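Keeping Footy and Netball Gear Going Through the Season
Posted 10/04/2024
397 shares | 24 comments

Most of the gear that gets thrown out in our house by the end of winter could have lasted another year. Boots go stiff, bags go mouldy and shin pads smell so bad that no one will wear them. None of it needs special equipment to fix.

Boots

Knock the mud off at the ground if you can. Once home, pull out the laces and insoles and let any remaining mud dry before you touch it with a brush. An old dish brush is fine. Wipe leather boots with a damp cloth, stuff them with newspaper and leave them somewhere with moving air. Change the paper after an hour or two. Don't put them in front of the heater. The glue at the toe lets go and the leather cracks across the bend.

Screw-in studs should come out once a month. Put a smear of petroleum jelly on the thread and do them back up firmly. If one is already rusted in, a drop of sewing machine oil overnight will usually shift it.

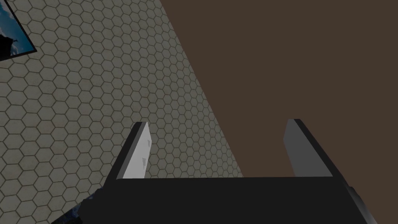

Gripper with its two fingers open wide.

Jumpers and shorts

Rinse mud out under the laundry tap in cold water. Hot water sets grass and blood. For grass stains, rub in a bit of dishwashing liquid, wait half an hour and wash as normal, inside out so the numbers don't peel. Skip the fabric softener on anything stretchy. It builds up and the smell gets worse, even though the shirt comes out of the machine smelling like flowers.

For shirts that already stink, add 100 mL of white vinegar to a bucket of cold water, soak for an hour, then wash. Never mix vinegar with bleach.

Netball dresses and bodysuits go on a hanger in the shade. The Sadovus ones our club uses say no dryer on the tag and they mean it.

Mouthguards

Rinse in cold water straight after the game and brush with a toothbrush you keep for that. Hot water will warp the fit. The case needs washing too, and it needs holes in it. I drilled four in the lid of ours.

Shin pads and knee supports

Take the sleeves off and wash them with the socks. Wipe the hard part with soapy water. Sprinkle bicarb on the foam backing, leave it overnight and vacuum it off in the morning.

Drink bottles

Pull the whole lid apart, including the rubber ring, which is where the black stuff grows. A cotton bud gets into the spout. Store bottles with the lids off. If you had a lot of sports drink in one over the weekend, half a teaspoon of bicarb in warm water takes the sweet smell out.
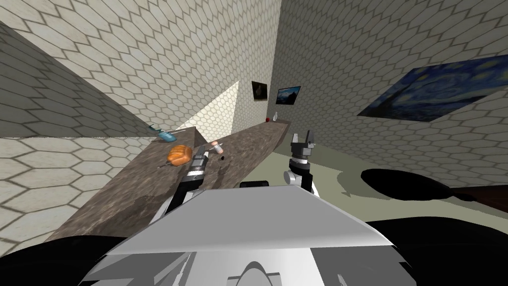 Bread roll on the counter, apple down the far end.

Footballs and netballs

Wipe, don't soak. A leather ball left in the boot of a car in February will dry out and lose its shape, so bring it inside. Let a little air out over the off-season. Wet the needle before it goes in the valve, every time. I have a Forko hand pump that cost next to nothing and it has outlasted two electric ones.

The bag

Empty it the same day. Turn it upside down outside, shake it, and leave it open on its side. Keep a plastic bag in the end pocket for wet things. A bar of plain soap in an old sock does as good a job as the sprays, and lasts most of the season.

Before you pack it all away in spring, check sizes. Anything too small should go to the swap table clean and with its laces in.

732 people found this page useful

Related
Getting sunscreen marks off cricket whites
Regripping a tennis racquet at the kitchen table
How to store a Mota kickboard so it stays flat
Pitosix goggles: stopping the straps going sticky
Drying a wetsuit in a small bathroom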